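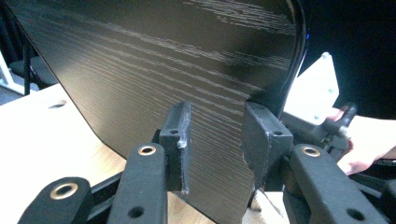 The black wood-grain shell, with the glossy rim on the right.

Cisolach side chair, black grain finish
Reviewed by Riet Leemans, May 19, 2022

I bought two of these in January to replace a pair of kitchen chairs that had gone wobbly. They come from Bettencourt and cost 265 for the pair, delivered. The same chair is sold in plain white, which I didn't try.

The finish is the main reason to pick this one. It is close to black, with fine gray streaks that run in long wavy lines. They are heavier in some places than in others, so the surface doesn't look like a flat repeat. The glossy rim is a different matter. It picks up every light in the room and shows fingerprints by lunchtime. A dry cloth takes them off.

Assembly took me 40 minutes for the first chair and half that for the second. The legs go on with four bolts each side, and the hex key in the bag is too short to turn comfortably. I used my own. The instructions have no words at all, and step three is drawn from underneath, so turn the sheet over before you start.

Comfort is fine for a meal. After two hours of paperwork I wanted a cushion. The corners are rounded and don't catch on clothes. My husband finds the back a little low, but he is tall.

One bolt has needed tightening since January. No scratches so far, and we aren't careful people.

I looked at the Clerkberg chair too. It is softer to sit on, but the seat is fabric and we eat a lot of soup.

Four out of five. I would take a point off for the hex key and the rim together, and I'd buy them again at this price.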